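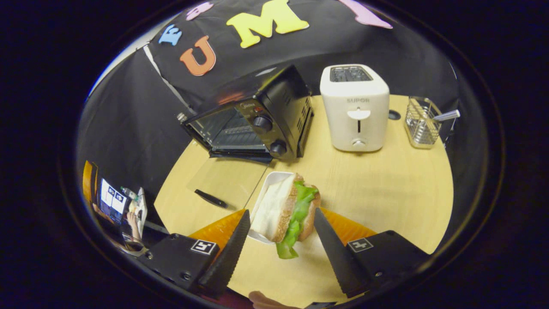

Looking after an oiled wooden tabletop

Wipe up spills as they happen. Tea, red wine and beetroot juice are the worst for marking, and a ring left overnight will usually need sanding.

For daily cleaning, use a cloth wrung out in warm water with a drop of washing-up liquid. Go with the grain and dry straight away with a tea towel. Keep bleach and cream cleaners off it.

White rings

A white ring is moisture in the finish. Lay a dry cotton cloth over it and press with a warm iron, no steam, for a few seconds at a time. Lift and check between goes.

Dark rings

These have gone into the wood. Sand lightly with 240 grit, wipe off the dust and re-oil the whole top so the patch doesn't show.

Oiling

Twice a year is enough for most kitchens. I do ours in April and again when the heating goes on. Put on a thin coat with a lint-free rag, leave it for 20 minutes, then wipe off everything that hasn't soaked in. Leave for 6 hours before a second coat.

Lay used rags flat outdoors to dry before binning them. Linseed oil rags can catch fire if they are left in a heap.

Wobbly legs

Tighten the bolts first. If it still rocks, stick felt pads under the short leg.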